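Zivoter › Staff › Automation › Questions and answers

Search this site Enter keyword Go

Overview Training Shifts Questions Contact

Automation in our demonstration hall: what staff ask us

Will I lose my job?
No position in the hall is closed this year. Two colleagues from the handling team moved to the teaching group in July, by their own wish.

What does the teaching group do?
They carry out ordinary household tasks with hand-held grippers, so the robots can learn the movements from people. The group has seven members now.

Do I need technical knowledge?
No. The training takes four days. Shalini Srivastava leads it, and she is patient with beginners.

Is the work tiring?
For the arms, yes, in the first week especially. Please change the task when you feel it — do not wait until the end of the shift.

Which tasks are done at present?
Mostly kitchen things at the small glass table. A kettle is gripped by its handle and the base stays next to it on the table.
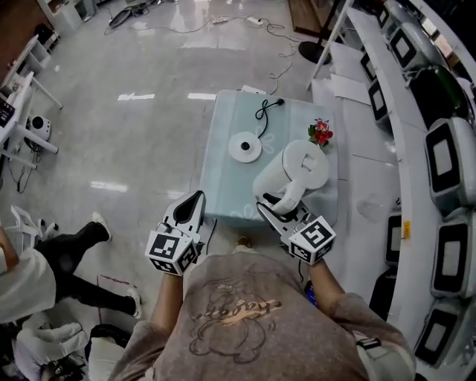
Other tasks are prepared by Slamet Osman, who keeps the list at the entrance. If you have an idea from your own kitchen, please tell him.

Is my performance compared with others?
No. A failed attempt is also kept and it does not count against you.

Whom can I ask about pay and hours?
Brijesh Sisodia, in the staff office. For the change of contract you need to bring the form signed by your team leader.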